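Moving Out of the Apartment on Plulari Street, Part Whatever

July 1, 2026

So the keys are handed in! I have a sore back, a bag of mystery screws and a new apartment full of boxes, and I wanted to write this down while I still remember any of it, because the last time I moved I swore I'd keep notes and then kept none.

A bit of background for anyone new. I lived in the old place for six years, third floor, no elevator, one window that only opened if you hit it in the right spot. I loved it. The rent went up again in spring, to $1,360, and I sat at the kitchen table with a calculator for a whole evening and then started looking at listings. The new place is smaller and farther out (hello, bus) but it has a dishwasher, and I've decided I'm a dishwasher person now.

Packing first. I thought I didn't own much. I own so much. I bought 25 boxes from Skimport, the moving supply place by the overpass, and felt very smug about it, and they were full before I'd even opened the hall closet. Books were the worst, as everybody warned me they would be. I kept packing them into big boxes and then not being able to lift the big boxes, so I'd take half out and tape the thing up again, and after a few rounds of that my tape was gone. Small boxes for books. I'm putting it in writing.

Things I found: three can openers, a birthday card I never mailed, the good scissors, a winter hat from a ski trip where I didn't ski. I also found the manual for the oven, which would have been nice to have in year one, when I spent a whole Thanksgiving convinced the broiler was broken.

For the truck I called two companies. The first wanted a fortune and couldn't tell me what time they'd show up. The second was Hrytsenko Moving, which is two guys and a van, and they were great. They showed up early, they wrapped my grandmother's mirror in more blankets than I have on my bed, and they got the couch around the landing in one try. When I moved in, that same couch took most of an afternoon and a chunk of the wall. I tipped them and gave them all the popsicles in the freezer, so we all won there.

Then came the part I'd been dreading, which was cleaning for the deposit. My landlord goes through a company called Brornia, and they send you a checklist. It's long. It has a line for the tops of the door frames. It has a line for "inside of oven drawer," and I'll admit I had forgotten that an oven has a drawer, and yes, that's where the pizza pan had been all this time.

My plan was to do one room a day for the last week. What happened was that I did the bedroom, felt wonderful, went out for noodles, and then did everything else in two days with the radio on loud. If you're a plan person, good for you! Work from the top down, anyway. I did the kitchen floor first and then wiped out the cabinets, and every crumb from six years landed on my nice clean floor.

The bathroom grout took the longest. I tried the baking soda paste that everyone's aunt recommends, and it was fine, and then I tried plain dish soap and a lot of elbow and that was fine too. The shower door I did with white vinegar, windows open, and I smelled like a pickle until bedtime. The stove knobs pull right off, by the way. I had been poking around them with a toothpick like a fool.

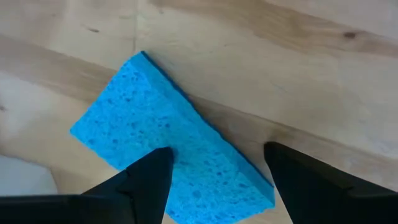
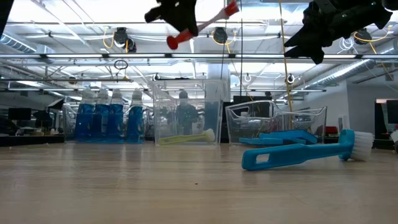

Blue sponge up top, then the scrub brush and the bottles of blue stuff.

The walk-through took less than 20 minutes. I'd lain awake over it and the woman from the office mostly looked at the blinds. She took $200 off the deposit for the wall on the landing side (the couch, see above, I had it coming) and the rest should arrive in the mail later in July. She didn't check the tops of the door frames. I pointed them out to her anyway and she was very polite about it.

Tonight it's takeout on the floor, since the table legs are in a box and the box is under the other boxes. Next post will be about the new kitchen and whether my shelves fit, and if anybody has opinions on curtain rods for plaster walls, please leave them in the comments, because I've already made one hole I'm not proud of.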